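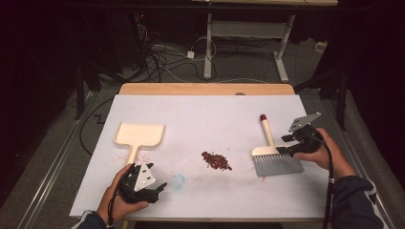 Do dried beans really go bad? (Pantry and Dry Goods)

bozsik_kitchen
Posted September 23, 2018
My sister-in-law says any dried bean over a year old belongs in the trash. I have a jar of small red ones with no date on it, and I know it was here before we redid the kitchen. They look fine to me. Is there anything behind the one-year rule, or is it a way to sell more beans?

Tesitar
Second one. A dry bean kept dry doesn't spoil in any way that will hurt you. What happens is the skin gets tough and they take forever to cook. I've had old ones go 3 hours and still be chalky in the middle.

mapleandrye
I disagree with "doesn't spoil." They lose flavor. I cooked a bag from the back of my mother's cupboard in May and it was like eating wet cardboard. Safe, sure. Dinner, no.

Tesitar
Did you cook a fresh bag next to it, same pot, same salt? If not, you might just have had a dull bag of beans. Plenty of new ones taste like cardboard too.

mapleandrye
No, I did not run a lab. I know what beans taste like.

Rizwan Farooqui
A pinch of baking soda in the soaking water fixes the toughness. My family has always done it. You don't need much, and too much makes them soapy.

quietstove
I'll believe the baking soda one. What I don't believe is the overnight soak being "required." I've skipped it for years with small red beans and they come out the same, just slower. Every recipe repeats it and I've yet to see one say what it's supposed to do.

Rizwan Farooqui
For old beans it does matter. You can see which ones never plump up and pick them out – the wrinkled ones that stay hard. Skip the soak and those end up in someone's bowl.

quietstove
OK, that's a fair point for old ones. Still not convinced for a new bag.

bozsik_kitchen
So how do I tell how old mine are? There's a blog claiming you drop them in water and the floaters are old.

Tesitar
Floaters are cracked or have air in them. Could be old, could be last fall's. I wouldn't trust it for age.

mapleandrye
Cook half a cup and taste them. If they're bad you've lost half a cup.

One thing we should all agree on: boil red kidney beans hard for at least ten minutes, whatever their age. Don't put them straight in a slow cooker on low.

Tesitar
Agreed on that one, no argument.

bozsik_kitchen
Half a cup is soaking now, with the baking soda. I'll post tomorrow if they soften.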